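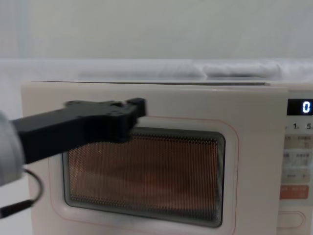
Chapter 4

Heat in the Kitchen

Most of the heat used in a home kitchen goes into water. Vegetables, meat, rice and soup all contain a good deal of it, and water takes more energy to warm than almost any other common substance. A cook who understands this can usually guess how long a dish will take.

Heat reaches food in three ways. In conduction it passes from one material to another by touch, as when a chop lies in a pan. In convection it is carried by a moving liquid or gas. In radiation it travels as waves and needs no material to carry it. An oven uses all three, although the moving air does much of the work.
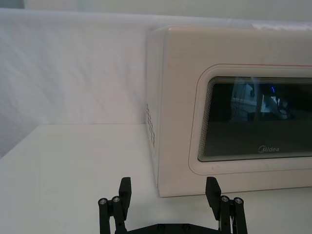

The outside of a roast is always ahead of the inside. Meat is a poor conductor, so the centre warms slowly while the surface dries and browns. Doubling the thickness of a piece of meat more than doubles the time it needs. Cutting it smaller is the simplest way to save fuel.

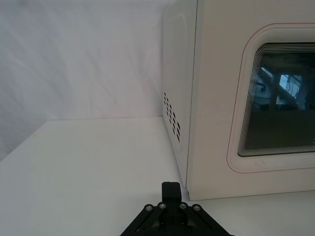
Power is the rate at which an appliance uses or delivers energy, and it is measured in watts. A setting of 800 watts delivers 800 joules each second. The casing of an appliance tells you little about this figure. A white microwave oven that sits on a tabletop may have a higher or lower output than another of the same size and colour, and the rating plate is the place to check. Input power is always the larger number, as part of the energy is lost as heat in the appliance itself.

Section 4.1 begins with a survey of 52 households in the town of Findwood, carried out in May. Each household kept a diary of its cooking, and 1261 meals were recorded. You will use the results to compare gas and electric cooking, and to work out the cost of a litre of boiled water. 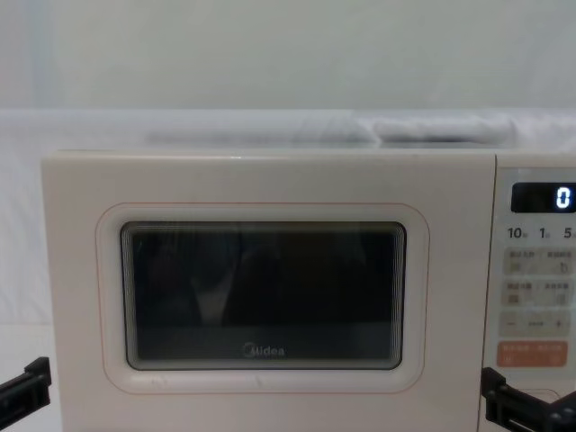

Before starting, make sure you can convert minutes to seconds and kilojoules to joules. You will also need a thermometer, a measuring jug and a saucepan with a lid for Activity 4A.

Key terms: conduction, convection, radiation, joule, watt, rating plate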